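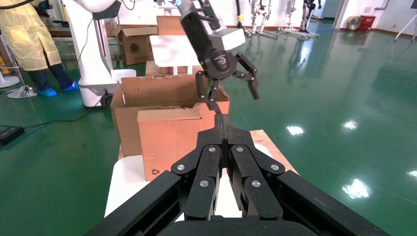

Crumpled brown paper in an open cardboard box.

Meinrad Stöckli has moved house 29 times, and he was wrapping a teapot when I called. "Talk loud, I've got you on the shelf," he said. He grew up in Nirkthorpe, left at nineteen, and hasn't stayed put for longer than 3 years since!

I wanted to know what goes wrong first. "Books," he said right away. "People get the biggest box they can find and fill it with books, and then they stand there looking at it." He did it himself on the move to Harard -- a whole encyclopedia, and the bottom dropped out on the second landing. Now books go in small boxes, and he owns way fewer of them (235 at last count, cookbooks included).

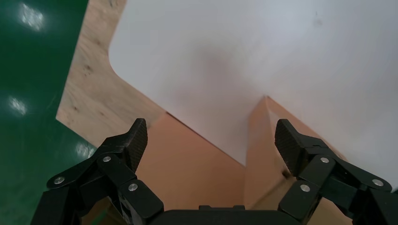 He doesn't label by room, either, which surprised me, as I've always done it that way. "What's a room? The new place never has the same rooms." He writes down when he'll want the stuff. First night, first week, whenever. My last move would have gone a lot better with a first night box, believe me. We ate soup out of measuring cups. 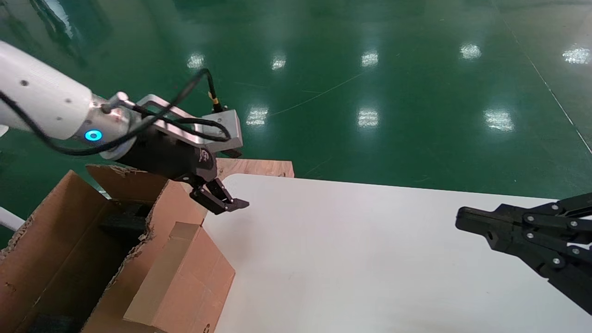

Then we got onto cords, and I confessed to the drawer. Everybody has the drawer, right? Meinrad used to have a crate. These days he wraps colored tape near one end of each cord before he unplugs it, and puts the same color on whatever it belongs to. A bit of yellow on black, like the band at the end of the cable in the photo, is easy to spot even when you're tired and cranky. "Blue is useless," he told me. "At night, blue is black."

He's leaving again in July, and the teapot rides up front with him.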